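PRESS RELEASES | FILM & LOCAL HISTORY

Search this site Enter keywords Go

Plandlow Film Society to Screen "The Pukwood Ferry Job" - and Question It

August 21, 2026 - The Plandlow Film Society will show "The Pukwood Ferry Job" in October, followed by a public talk on how much of it ever happened. The society's answer, so far, is not much.

The movie's posters call it "the true story" of Gunnlaugsson, the safecracker said to have robbed the Pukwood ferry office and rowed home in fog. Local historian Ita Carroll has spent 20 months with the court files and doubts most of that.

"The film has him locked up for 47 days before he walks out in a guard's coat," Carroll said. "The jail book has him there for seven, and then he was released. I have yet to find a coat."

Director Ingvar Riis has said the script rests on family letters. The society has asked to see them and is still waiting. Riis has been invited to the talk and has not replied.

The society takes no position on whether the movie is any good. It does object to the plaque now proposed for the ferry landing, which repeats the film's version - fog, rowboat and all - as fact.

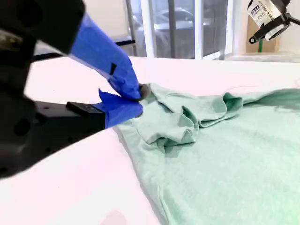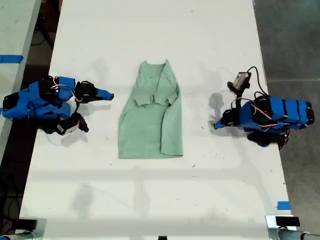

Tickets and Times

Tickets are $10 at the door of the Vuvberg Theater. The talk begins after the closing credits and is included in the price. Copies of the jail book pages will be on hand for anyone who wants to check Carroll's reading of them.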